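Clurna megaphone, after a season of marches

I have been a marshal for the Plurnville tenants' coalition for six years, and for most of that time we shouted. Last spring we bought a Clurna, the mid-size one with the shoulder strap and the separate hand mic, and I said I would write it up once we had used it properly. It has now done four marches, a vigil and a very long picket outside the county housing office.

The short version is that it is a good megaphone with a bad strap.

Sound first. Our biggest crowd was the rent march in October, when 2000 people walked from the bus station to the courthouse steps. No handheld unit is going to cover that, and we had a proper speaker stack at the far end. What I needed was to reach my own section, about a block long, and it did that without trouble. Voices come out thin but clear. You can understand names and street directions, which matters more to a marshal than how a chant sounds. At full volume it squeals if you let the mic drift in front of the horn. Two notches down it stops.

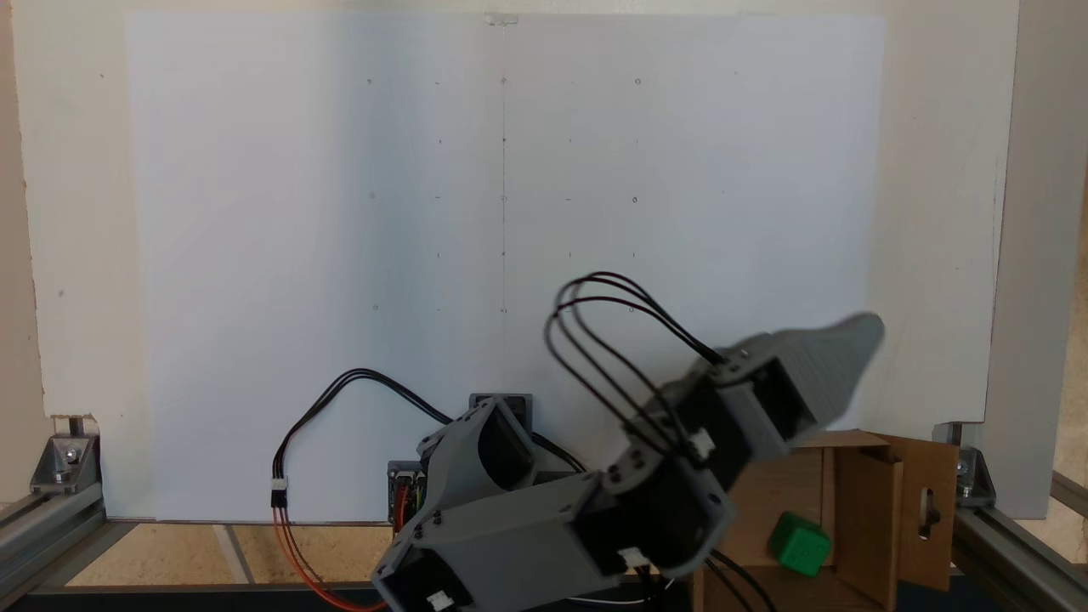
Gray robot arm in front of the paper sheet with the dots and circles.

Battery life was better than I expected. The manual gives a figure I didn't believe, so I timed it at the picket. With one of us talking or leading a chant more or less constantly, it ran from nine in the morning until a little after two before the voice started to break up. It takes eight C cells. They are heavy and they are not cheap, and there is no rechargeable pack in the box. Clurna sells one separately for $60. We haven't bought it. Rechargeable C cells work fine.

The siren is on the same dial as the volume, one click past maximum. I don't like this. Deming Lei set it off at the vigil while trying to turn the thing up for a speaker with a soft voice, and a lot of people with candles jumped. I have since put a blob of hot glue on the housing so the dial stops short. If you are buying for events where police are standing nearby, do the same before you take it out.

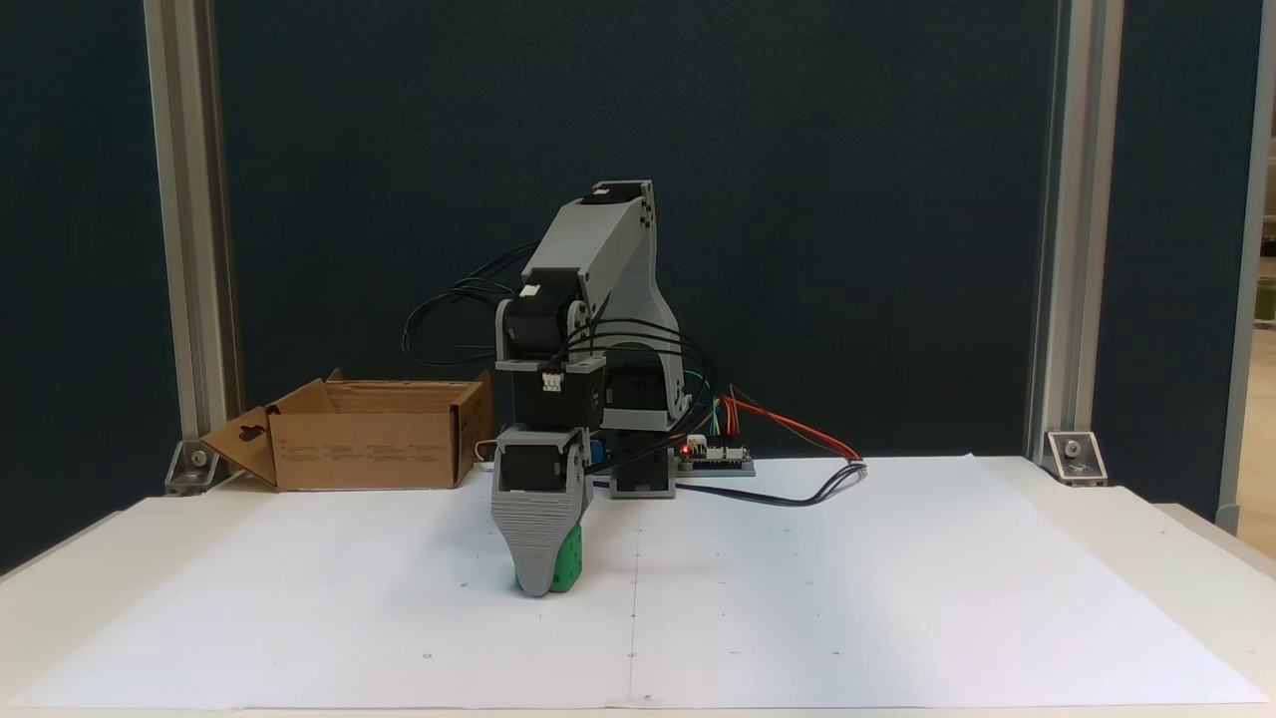 Now the strap. It is a thin nylon webbing with a plastic buckle, and it slips. With the batteries in, the whole thing weighs enough that by the end of the first hour it has worked its way down to your hip and bangs against your leg as you walk. Jaanus Vītola swapped ours for one off an old camera bag and we have had no complaints. The rings on the body are metal and seem strong.

The hand mic has a coiled cord that reaches almost 60 inches if you pull. That is enough to pass it to someone next to you, so one person can carry and another can speak. We do this all the time with older members who want to say something but don't want to hold the weight. The talk button needs a firm thumb. There is a lock for it, and the lock works.

Rain: it got soaked in November and carried on. The horn collects water if you rest it pointing up, so rest it pointing down.
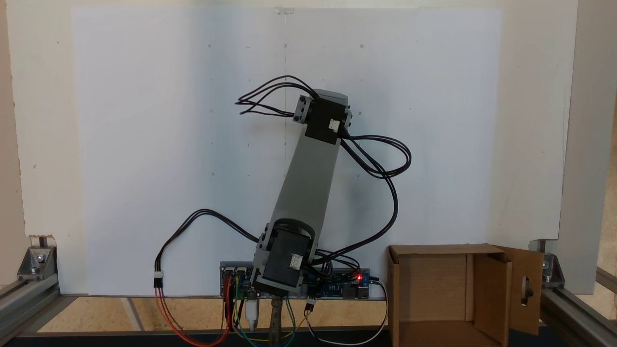
I also borrowed a Bravau from the teachers' local to compare. It is louder and has a record function that repeats a short message, which would be handy for "keep to the right side of the street." It is also bulkier, and the mic is built into the back, so whoever talks has to hold it up to their face and can't see who is in front of them. For a fixed rally I might pick the Bravau. For walking I would not.

The cheap Tahiri that a lot of campus groups use is fine for 20 people on a sidewalk. We had 2 of them before this and both cracked at the handle.

Check your permit before you buy anything. Ours allows handheld amplification until eight in the evening and no later, and the city clerk's office did ask what model we were using. I wrote "megaphone, battery" on the form and that was accepted.

Four out of five. I would buy it again and budget for a different strap.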